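Why Does Marble Have Stripes?

Have you ever run your finger along a marble counter and followed one of the gray lines, the way you might follow a river on a map? I used to do that at my grandmother's house in Stavov while I waited for soup, and I made up towns for all the places where two lines met. Those lines are called veins, and the story of how they got into the stone is a very long one, so get comfortable.

It starts in warm, shallow water, long before there were any people. Lots of little sea creatures lived there, and many of them had shells. When they died, their shells sank to the bottom and broke into bits, and more shells sank on top of those, and more on top of those, for longer than anybody can really imagine. All that weight squeezed the bits together until they stuck and turned into a rock called limestone. If you find a piece of limestone on a walk, look at it closely, since sometimes you can still see the shape of a shell in it!

Now, limestone is a fine rock, but it isn't marble yet. For that it has to be cooked. Sometimes the ground moves (very slowly, slower than your fingernails grow in some places) and the limestone gets pushed down deep, where it is terribly hot and everything presses in from all sides. The rock doesn't melt like butter. It stays solid, but the tiny grains inside it grow into new crystals that fit together snugly, a bit like puzzle pieces. When a rock is changed by heat and squeezing, we call it a metamorphic rock. That is a big word, and it comes from Greek words about changing shape. A caterpillar turning into a butterfly is called metamorphosis, so the two words are cousins.

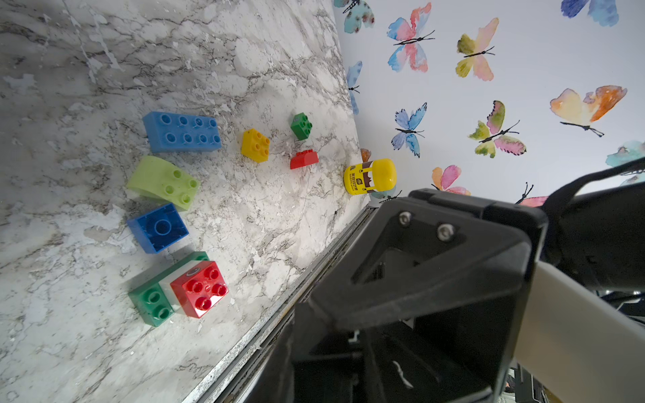

White marble with gray veins makes a handsome place for building blocks.

But what about the stripes? Very pure limestone makes very white marble. Most limestone isn't pure, though. Mud, sand and bits of old plants got mixed in while it was forming, and when the rock was squeezed and folded, those extras were smeared out into streaks and swirls. Clay can make gray lines. Iron, the same stuff that rusts on an old bicycle, can make pink, red or yellow ones. You can try this yourself with two colors of modeling clay — press them together, fold them over a few times, and ask a grown-up to cut the lump in half.

People dig marble out of big open pits called quarries. Demetrio Pacheco worked in the one at Muroris for 24 years, and he told me that the blocks are cut with a long wire that has bits of diamond on it, with water running over it all the time to keep it cool. He still pats marble steps when he walks up them, as if they were horses.

One more thing. Marble feels hard, but lemon juice and vinegar can leave dull marks on it, so if you spill your lemonade, wipe it up quickly!

Words to remember

Vein: a line of a different color running through a rock.
Quarry: a place where stone is cut out of the ground.
Metamorphic: changed by heat and squeezing.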